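# Survey Notes, Lower Castberg

19/06/2023. Station 155. Water level at the weir gauge 212 cm, falling.

The surveyor for the Gernen side reached the weir before seven and set the level on the concrete apron. The other surveyor, from Osau, was already there. The treaty required both. Each district kept its own book, and neither book was valid without the other's initials.

They shot the first line in silence. The staff read the same for both, to the millimeter, and they initialed. 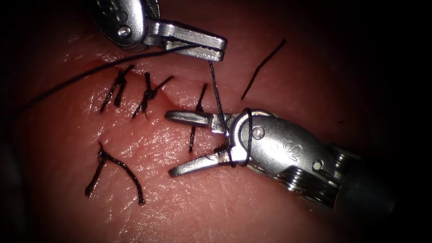 The boundary between the two districts was the center of the river. When the treaty was signed, the river ran straight. It now ran in a bend 484 meters long, and on the inside of the bend was a gravel bar with grass on it. The bar had not existed at signing. Gernen held that the boundary had moved with the water. Osau held that it had stayed where it was drawn. The bar was worth nothing to either.

At the second station the Osau surveyor asked for the Lakatos table. It was an old correction table for staff readings taken over moving water, and most offices had stopped using it. The Gernen surveyor had a copy. The correction came to less than the width of a pencil line. They applied it anyway and wrote it in both books.

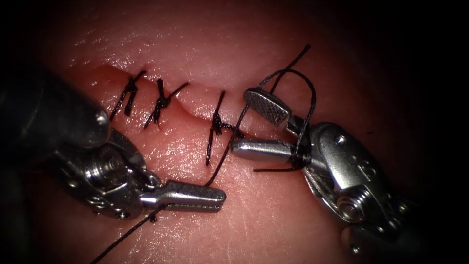
By noon they had crossed to the bar. It was necessary to drive a pin at its highest point, and the treaty did not say who should drive it. They had dealt with this in earlier years by alternating blows. The Gernen surveyor struck first. The pin went in easily until it met a stone, and then it leaned.

They pulled it out and moved it the length of a boot to the south. Neither book had a column for this. 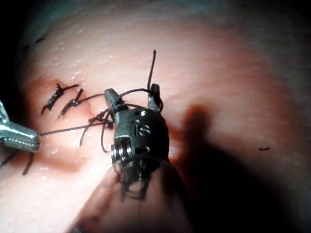

The old boundary had been marked with cord, strung from post to post across the shallows. Most of the posts were gone. One length remained, a black line looped over the top of an iron bracket, with one end standing up above it as stiff as suture thread on an instrument. The Osau surveyor touched the end and it did not bend. The position was recorded as found.

They ate on the bar, on opposite sides of the pin. The Osau surveyor said that the level would be too low for a proper reading by August. The Gernen surveyor agreed – it was the first thing said that day that did not have to be written down.

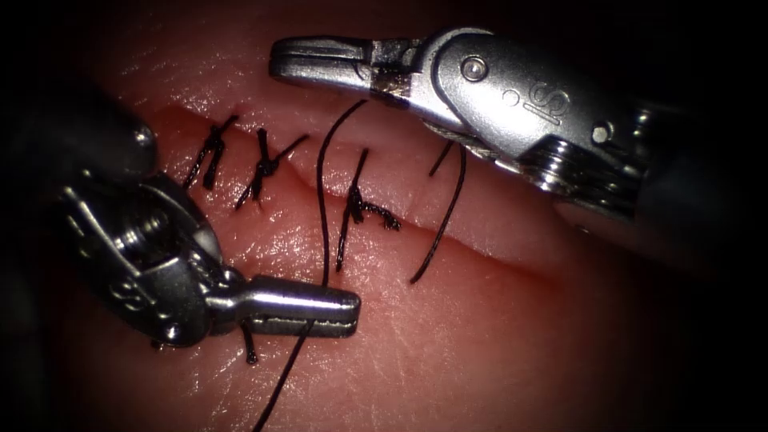 *Three stitches in black, and the seam still slightly open to the right.*

The last line closed with an error of about 100 millimeters, well over the limit. The rules called for a repeat of the full circuit. There were four hours of light left, enough for it, and the Gernen surveyor picked up the staff and walked back toward the weir. The Osau surveyor turned to a clean page and wrote the station number at the top.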